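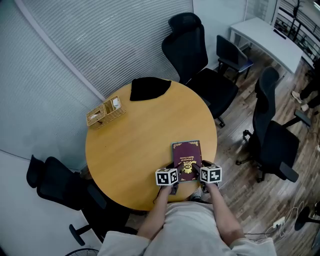 Hường says an old book with gold on the cover should be handled as little as possible, and that dusting it once a year is plenty. She said it over the phone at 8 this morning, before I'd had coffee. I'm not convinced. The Koubek shelf got dusted once a year and look how that went — silverfish in two of the atlases.

So I'm going through the lot, maroon ones included. Take it to the round table, lay it flat, check the corners, wipe the boards with a dry cloth, put it back. Thirty minutes for a short row, I told myself. We'll see. I also have my doubts about the leather cream from Jollia, which claims to suit "all bindings." Nothing suits all bindings. I'll try it on the Irine cookbook first, that one's already ruined.

Did I ever read any of these world's classics collections? Parts. The long one runs to 1123 pages and I gave up on page 63, in March, with a cold. Hường claims she finished it. I asked her how it ended and she changed the subject to the blinds, which she thinks need washing.

They can wait. Buy tissues, more cloths.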